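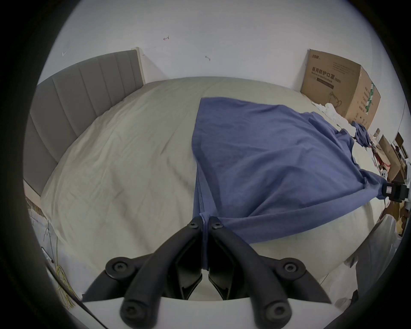
Blue cloth on the big bed, slightly wrinkled

Home > Forum > Bedding & Linen > Fabric care
Last updated: July, 21:14

Washing linen bedding: how hot, and do you iron it?

wandlow_beds
We moved over to linen last winter after years of polycotton. Two sets so far, one from Inden and a cheaper one from Arruda. The Inden label says 40, the Arruda one says 60. Can I put them in together at 50 or am I asking for trouble? Also, does anyone iron theirs? I did the first set and it took most of an evening.

Enikő Nyitrai
Go by the lower label. I wash all mine at 40 with a small amount of liquid and no softener. Softener makes linen feel waxy after a few goes and it stops soaking anything up. I don't iron sheets, only pillowcases, and those while they're still damp.

sturinley_pete
I'd disagree on the temperature. I've done linen at 60 for years and it's fine once the first shrink is out of it. We lost nearly 4 cm on the length the first time and nothing after that. If someone in the house has a dust allergy, 40 doesn't do much.

Enikő Nyitrai
Plain white, maybe. Dyed linen goes patchy at 60, blues worst of all. I had a dark blue cover that ended up grey along the folds.

sturinley_pete
Was that the heat or the spin? Folds going pale is usually from rubbing in a packed drum. Half fill it and drop the spin to 800.

wandlow_beds
Mine are usually packed in tight, so that could be it. The machine is only a 6 kg one.

Béla Hajdu
One double set per wash in a 6 kg machine, no more. Wet linen is heavy. Take it out as soon as it finishes, shake it hard, pull the corners square and hang it by the hem. Most of the creases drop out. I gave up ironing 2 years ago — the bed looks lived in and I can put up with that.

marl_lane
I can't. Creased sheets look unmade to me however clean they are. Iron on the back, steam on full, and do it before it's bone dry.

wandlow_beds
Thanks all. I'll do them separately, 40 for the Inden set, and try the shaking first. Will iron the pillowcases.

342 views

We use cookies to remember your login and forum settings. Accept | Manage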